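Automatización y trabajo - Apuntes de clase
Tema 4. El puesto de trabajo cuando llega el segundo par de brazos
Profesora: Solange Conceição

Lectura previa: el informe interno de Jevley, apartados 2 y 3. Quien no lo haya leído que lo lea antes del seminario, porque la segunda parte de la clase va entera sobre él.

4.1 De dónde partimos

En el tema anterior vimos automatización de la clásica: una máquina, una tarea, una valla. Hoy entramos en algo que a mí me parece mucho más interesante, que es la manipulación con dos brazos sobre una mesa corriente. ¡Una mesa! Sin cinta transportadora y sin utillaje a medida. El cambio para la gente de la planta es enorme, y casi nunca aparece en los folletos.

Jevley prepara y revisa pedidos pequeños en su nave de Bragança. Cuando empezó el proyecto Grovia trabajaban allí 62 personas, 18 de ellas en las mesas de revisión. El catálogo tenía 1.703 referencias, y este dato es la clave de todo el caso: con tanta variedad no compensa construir una máquina para cada artículo. Hay que coger cosas blandas, rígidas, con bisagra, dentro de bolsas, fuera de bolsas...

4.2 Por qué dos brazos

Pensad en lo que hacéis al abrir un estuche. Una mano sujeta y la otra empuja, y las dos se corrigen sin que os deis cuenta. Con un solo brazo habría que fijar el objeto de alguna manera, y volvemos al utillaje. Con dos, uno puede hacer de mordaza y el otro de herramienta, y un momento después cambiar los papeles.
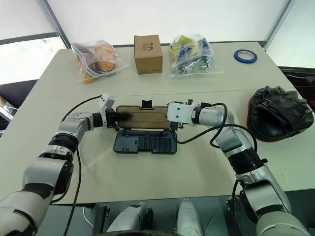 Fig. 4.1. Manipulación bimanual de una pieza con bisagra: la pinza izquierda agarra el borde del panel y la derecha presiona por el otro lado.

Fijaos en el reparto de funciones entre las dos pinzas, que es lo que os pediré que sepáis explicar. También en los cables que salen de las muñecas: en un puesto compartido, la holgura del cable forma parte del diseño, y es de las primeras cosas por las que pregunta quien va a trabajar al lado.

Los objetos articulados son difíciles (¡y preciosos como problema!). Al mover una mitad cambia la posición relativa de la otra, y la fuerza que hace falta varía durante el recorrido. Una operaria con experiencia lo nota en los dedos. Al sistema hay que dárselo por medio de sensores, de demostraciones o de ambas cosas.

4.3 Qué cambia para las personas

a) Las tareas. En Jevley las revisoras dejaron de abrir y cerrar estuches durante todo el turno y pasaron a resolver excepciones: la pieza que no encaja, el envase dañado, el artículo nuevo. Es un trabajo más variado, y también más cansado mentalmente. Varias lo dijeron en las entrevistas y conviene tomarlo en serio.

b) El saber hacer. Para enseñar al robot se grabaron demostraciones de las propias operarias. Su oficio pasó a ser material de entrenamiento. ¿Se paga aparte? ¿Consta en la categoría profesional? En Jevley se reconoció un complemento a partir de julio, tras una negociación bastante larga.

c) El ritmo. Con los artículos conocidos, el puesto completaba bien alrededor del 95 % de los intentos. Parece muchísimo, pero alguien tiene que estar disponible para los demás, y ese alguien ya no elige cuándo para.

d) El espacio. Altura de la mesa, alcance de los brazos, dónde deja cada cual sus cosas. Lo trataremos en el tema 5 con el plano de la nave.

4.4 Comparación con Bollside

Bollside instaló puestos parecidos y no consultó a la plantilla hasta que estuvieron montados. La técnica era casi la misma y la acogida fue muy distinta: hubo que recolocar mesas, rehacer turnos y repetir la formación. Para el seminario, buscad en los dos casos en qué momento se habla por primera vez con quien ocupa el puesto.

4.5 Para el seminario

Elegid una tarea manual que conozcáis bien (doblar una caja, cerrar una mochila, lo que queráis) y describid qué hace cada mano, paso a paso - media página, sin dibujos. Después señalad qué pasos dejaríais al robot y qué le quedaría a la persona. Traedlo impreso, que lo vamos a intercambiar.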